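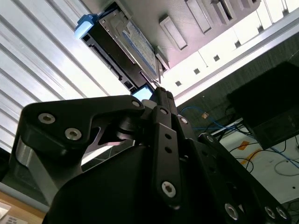

Adult Evening Skills Program, Drasadthorpe
Progress report to the Ostapchuk Fund
Aug 11, 2023

Enrollment and attendance
The program enrolled 47 adults in this period, of whom 29 have completed the first course in reading and everyday math. Attendance dipped when the Grirkelport bus line changed its evening timetable. Class start times have been moved back to match the new schedule.

Staffing
Oksana Onyshchenko continues as lead instructor. A second instructor for the writing course has been hired and will begin with the next intake.
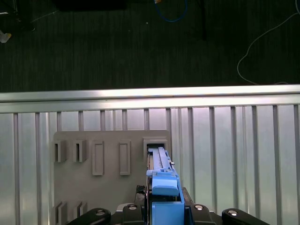
Blue 3D-printed part in the socket of a gray fixture board.

Spending
Spending remains within the approved budget. The largest single cost was textbooks, followed by room rental at Ornudbridge. We request permission to move $1,000 from printing to child care during class hours, which learners asked for in 13 of the exit interviews.

Next period
The second math course will run until December. Placement tests will be revised before then, as the current version takes too long to score.

Submitted by Uliana Kuzmenko, Program Manager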